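The gripper that wouldn't let go

Quick one tonight, I'm wrecked. Wrote most of this on the bus.

So, Thursday. We lost most of the afternoon to a fault on the hand-held grippers, and I want it down somewhere before I forget the order it happened in. Also Nima Tabrizi asked me to write it up and I said "yeah, on the weekend" and we all know what that means.

Background for anyone new: I fold laundry for a living now. Sort of. We fold with the hand-held gripper tool, it logs what the fingers are doing, and all of that goes into Notitby, our logging software, so the robots can learn from it later. Shirts this month. Towels were October and I don't miss them.

First sign was just after lunch. Squeezed the trigger, fingers closed on a sleeve, let go of the trigger, fingers stayed shut. Half a second maybe. Then they popped open. I figured lint. It's always lint. Cleaned the pads, carried on.

Then it did it again with my other hand near the tips. Not a bad pinch — more of a surprise than anything — but I had a fingernail in there and it held for long enough that I said a word. Hamidreza Sadeghi heard me from across the room and told me to stop using it. Which, fair.

I did not stop using it. I did one more shirt, flat on the table, fingers open over the cloth, just to see if it would stick again. 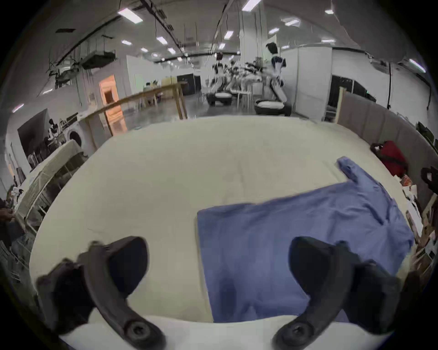 What was wrong (we think)

Two things, stacked up.

One, the return spring on the finger linkage. Titurov supply them and this batch is a bit soft. Nima had it apart on the bench and you could push it down with a pinky. On its own that's annoying, the fingers open slow and thats about it.

Two, and this is the bad one. The logger didn't notice. Notitby thinks the fingers are open when the trigger is released, it never checks the fingers themselves. So every sticky release went in as a clean one. Hamidreza went back through the week and found 17 episodes where the cloth is obviously still being dragged along while the log says open. Out of 3,211, so not the end of the world, but those are only the ones he could spot by eye. A robot that learns "open" means "still hanging on" is not one I want to stand beside.

What we changed

Springs swapped on both spare units, mine's waiting on parts from Zadeo. 100 open-close cycles before a unit goes back out, done by hand, boring, bring a podcast. Position check on the fingers themselves, Nima is writing it now and it beeps if they disagree with the trigger. The beep is horrible. Good.

And the one aimed at me — if it sticks once, it goes in the red bin. No "one more shirt". I've been told this twice and now I've typed it so I guess it's real.

Still dont know if the older towel data has the same problem. Hamidreza is going to look on the weekend, poor guy. I owe him a coffee, or a case of beer if it's bad.

Nail's fine btw, bit purple. Bus is at my stop.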